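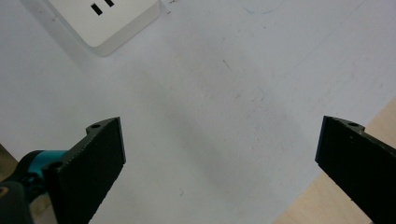 Ebere Nwachukwu

Posts: 435
2025-06-22

Well, I promised I'd report back from the Draddale open day, so put the kettle on, I do go on a bit.

I'd gone expecting robots whizzing about behind glass, and the part I ended up spending most of my visit on was a white table with an extension lead on it. They hand you a pair of grippers, one for each hand, and you do a small household job with them while the grippers record how you moved. Mine was to pick up a little white charger plug and get it into one of the sockets. I have been plugging things in for fifty-odd years and I'm telling you I was hopeless! The fingers are only flat black pieces, so you get no feeling through them at all, and the plug kept swivelling round just as I had the prongs lined up. My left hand wanted to help and mostly got in the way of my right.

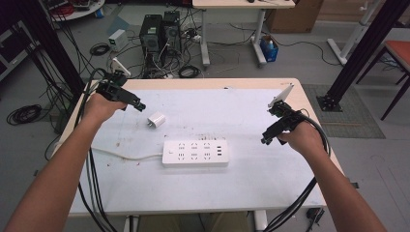 The young woman looking after us, Hrefna Ravn, was patience itself. She told me to stop gripping so hard and bring my elbows in, and to come at the socket slowly from above — and on my fifth go it went in, and I may have let out a small cheer. She said they had 1860 goes at the plug job stored already, from staff and visitors together, and that the fumbled ones get kept as well as the tidy ones. So my first four are in there somewhere for posterity.

Lovely day out, tea and flapjacks included. Has anybody else been?

tukine_tom
Posts: 566

Smashing write-up, Ebere, thank you. I went last August and they had us folding tea towels. I did wonder then what the point was, and I'm afraid I still do. If it takes 1860 goes to learn one plug, how many for a whole kitchen? My old firm would have made a jig for it in an afternoon and been done.

marrowfat
Posts: 2

New here, hello all. I don't think that's quite fair, Tom. A jig is grand if the plug turns up in the same spot every time, but in my house the charger is down the back of the settee. As I understood it (my daughter works with this sort of thing at Dizon), the whole idea is that it learns from all the different ways people go about it.

tukine_tom

Fair enough, but did anyone see an arm do the job by itself? That's what I'd pay my bus fare for.

Ebere Nwachukwu

Not while I was there, Tom, no. I did ask, and Hrefna said the arm demonstration was being kept for the afternoon, and by then I had to go for my lift. So I can't settle it for you, sorry! Welcome, marrowfat, by the way. I take your side on the settee.

One thing I'd say to anybody going is to wear short sleeves. There's a fair bit of cable coming off each gripper and I'd have been in a right tangle in my cardigan.

prasurard_pat

My husband and I stayed for the afternoon. The arm dropped the plug twice and got it in on the third try, and the room clapped. Tom will say that proves his point and marrowfat will say it proves hers. I thought it was rather sweet, myself. Do they still do the flapjacks with apricots in?

Ebere Nwachukwu

They do, Pat, and I had two.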